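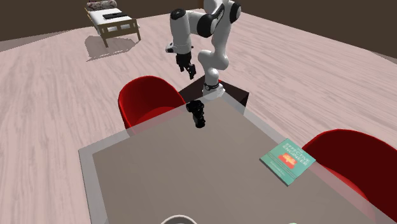
## 3. Household Seating and Table Use in Brotov

### 3.1 Sample and procedure

The survey covered 300 households in Brotov and the neighboring district of Plulbridge. Interviews were held in the home during July and followed the schedule set out by Fekete and Szilágyi, with 15 items on meals, homework, paid work and the storage of papers. Each household also kept a written diary of table use for two weeks. Diaries with fewer than three completed days were returned to the family for correction and, where this was not possible, left out of the analysis.

### 3.2 Shared and assigned places

Most respondents said that each member of the family had a fixed place at the main table. The practice was strongest in homes where three generations ate together. Antal's earlier study in Sonditz explained fixed seating by the age of the household head, but our interviews point more clearly to the position of the kitchen door. The person who served the meal nearly always sat closest to it, whatever that person's age.

Homework and paid work followed a looser pattern. Children moved to whichever side had the better light, and adults who brought work home tended to wait until the table had been cleared. Several diaries record disputes over papers left out between meals.

![Figure 3](#) 

**Figure 3.** Order of table use on a school day, as recorded in the diaries: breakfast, homework, evening meal, paid work.

### 3.3 Limits of the diary method

Entries were made by one adult in each home, and short uses of the table are likely to be missing. Tóth and Pellegrini reported the same problem in Kaplan, where evening entries were fuller than morning ones. We did not adjust for this difference. Comparisons between morning and evening use should therefore be read with care.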